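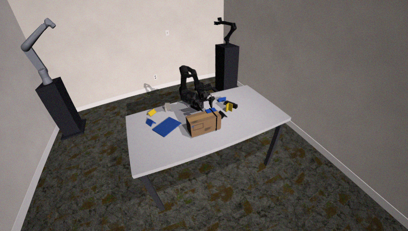
Small parts around the box, parked arms well back from the table.

House Rules for the Robot Bench
Workshop tips, collected the hard way by Endang Wijaya

An arm will do precisely what you told it last Tuesday, including the part you've since forgotten. Most of the rules below started as an argument in the Urgate shop. The arguments were longer.

Park what you aren't using. An idle arm belongs folded away from the work, with its program unloaded. Cosimo once left one "resting" in reach of the bench and it rested straight through a tray of screws.

Clear the front half. Keep parts on the robot's side and leave your side bare. A bare stretch of tabletop looks like an invitation to put down coffee. Decline it. Anything on the bench is a workpiece as far as the arm is concerned, and it has no feelings about lattes.

Weigh the box before you program the lift. Write the weight on a sticky note and put it on the controller. Our rule at Urgate is to stay 2 pounds under whatever the gripper is rated for, a margin chosen by Dewanti after she'd mopped up the alternative.

Close on the sides, then wait. Give the fingers a full second before the lift starts. 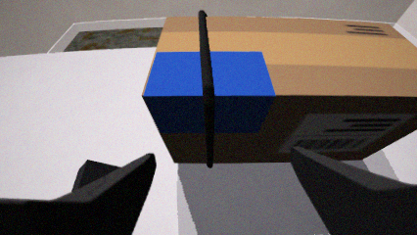

Keep your own hands out from under the load while it's up. People who would never stand beneath a piano will happily reach under a carton to get a pencil. Buy more pencils. We get ours in packs of 40 and lose them at a steady rate.

Go slow the first time through. Run every new routine at crawl speed with one person on the stop button and no other duties. Checking your phone counts as a duty.

Mind the straps and tape. A loose end will find a finger joint sooner or later. Trim it or tuck it under before you start, and peel off any tape that's lifting at the corner.

Put the stapler somewhere. We have a drawer for it. The drawer is labeled. I'll say no more, except that Kamarul knows who he is.

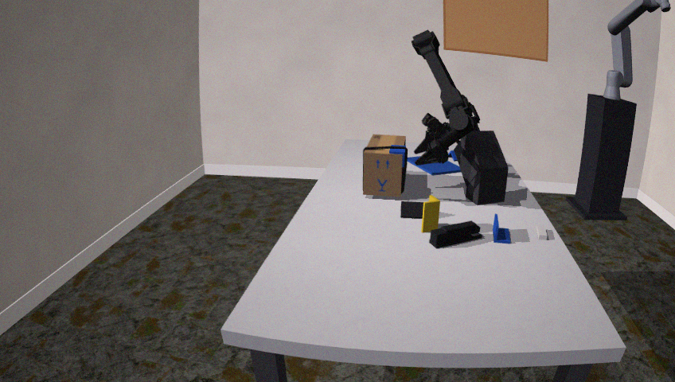 Gripper low over the blue square, stapler out among the small stuff.

Log the near misses too. Ours go in a spiral notebook by the door: time, routine, what nearly happened, and initials. Anisa reads it over on the first working day of the month and writes "again?" in the margin where it applies.

Wipe the finger pads at the end of the day with a dry cloth. Cardboard dust builds up, and a dusty grip slips.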